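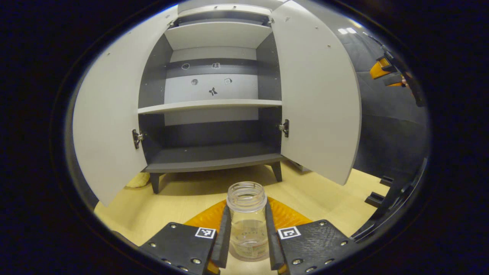
Third write-up of the student project, covering the put-away task. The short version is that glass is harder than the plastic tubs we used in December, and that our labelling was worse than our gripping.

The task is simple to state. Pick up a jar, carry it to the cabinet, set it on a shelf, let go, back out. Each run is recorded with the hand-held gripper and cut into those five stages afterwards. We have 529 runs logged this term. Of these, 183 use glass, and the rest are tubs and boxes.

Glass gives two problems. The depth estimate goes wrong on anything you can see through, so we stopped using it for the jar and now rely on finger width and the markers on the finger mounts. The second problem is closing force. A grip that holds a tub well will let a jar turn slightly when the wrist tilts. Fresh pads helped. Closing more slowly did not, and I have gone back to the old setting.

The Niazi script, which splits the runs, was marking the release too early. It took the first change in finger width as letting go, when often the person was only easing the grip before the jar touched the shelf. I now require 16 consecutive samples of opening. That fixed most of the bad cuts - the remaining ones are fast releases and I have been correcting them by hand.

Door position is still not settled. Gavex, the other team on this task, record with both doors fully open. Our Furnell set includes half-open doors, and the two do not mix well in training. I would like to keep both and add a label for it, but that means going back through the old runs.

Next is the lower shelf, then the same task with lids on. The split files are in the Juslow folder under June 2026, with the old cuts kept alongside.

Contact | Copyright, all posts by the author | Back to top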